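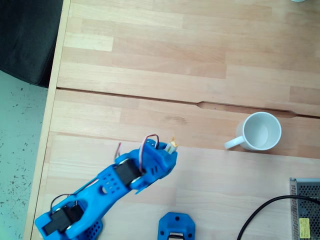
Home | Equipment | Planning | Interviews | Archive

Budgeting for a bench arm: what the purchase order leaves out

Mar 4, 2023
Print this page | E-mail this article

Emese Bozsik plans equipment purchases for Bevov, a contract testing firm in Lirville that cycles consumer goods until they wear out. Mugs, lids, hinges and drawer pulls make up most of the workload. Over the past budget year her group has moved part of its handling work to small printed arms driven by hobby-class servos, and she now has a full set of costs to look back on.

The first arm was approved as a trial. Bozsik put the parts at $300, which covered servos, filament, wiring, fasteners and a controller board. "That number was correct and it was also useless," she said. "It got the request through without a second signature. It did not tell anyone what the station would cost to run."

The station total, after she had charged labor and fixtures to it, came to $2937. Assembly and calibration hours were the largest line. Next came the power supply, which the lab specified above the minimum. Bozsik wanted a metal-cased unit with ventilation and enough current in reserve for a stalled joint. "A servo draws very little when it is holding a light load in a good posture. Put the same arm at full reach and have it push against something, and you are reading a different part of the data sheet. Size for the stall."

She advises other buyers to treat the supply as bench equipment and enter it separately from the arm. It will outlast several arms. In her own spreadsheet it has its own asset number and a longer write-off period.

Theano Christodoulou, who maintains the stations, keeps the spares list. Her position is that printed structure is cheap to replace and slow to replace, and that the budget should reflect the second fact. "A bracket costs almost nothing in plastic. It costs me an afternoon on the printer, and the station is down for that afternoon," she said. "So I want the bracket on the shelf."

The shelf stock for each station now includes 2 servos, one printed copy of every structural part, and a bag of gripper fingertips. Fingertips are listed as consumables. They are printed in a different material from the rest of the arm, and glazed ceramic was the reason for the change. Early tips in the structural plastic slid on mug handles, and Christodoulou went through several shapes before settling on a plain block.

Wiring took longer to get right than either of them had planned. The leads to the gripper need slack to clear the elbow, and too much slack catches on the workpiece. Christodoulou now inspects the loop every 60 operating hours and logs the result. The inspection is short, but it is in the labor budget. "If it is not in the budget it gets skipped in a busy month," Bozsik said.

Both were asked about buying a finished arm. Bevov took a quotation from Szénási, a regional integrator, for a packaged station with a service contract. Bozsik described the offer as fair for a site running one product all year. Bevov changes the item under test too often for that, and each change would have been a billable visit. The quotation is still on file, and she plans to request it again if the lab wins a long-running job.

Work surfaces were a smaller item. The stations stand on ordinary wooden tops the lab already owned. Christodoulou would like a flat plate under each base, mainly for repeatability when an arm is taken off and put back. A joint between boards is no trouble to the arm, she said, but a cup set down across one can rock, and a rocking cup changes the approach height. The plates are in next year's request.

Software was budgeted at zero and did not stay there. The lab records joint positions and load for each cycle, and the files outgrew the shared drive. Storage has since been moved to a project account named Sorkia, along with the calibration records, so that the cost appears against the stations that produce it.

Bozsik's request for the coming year covers the plates, replacement servos and one more arm. She has left the parts figure off the cover sheet. "The first number people see is the one they remember," she said. "I put the station total there and the parts list in the appendix."

Christodoulou's spares are on the same request, on page two.

Share (14) | Comments (3)

Print this page | E-mail this article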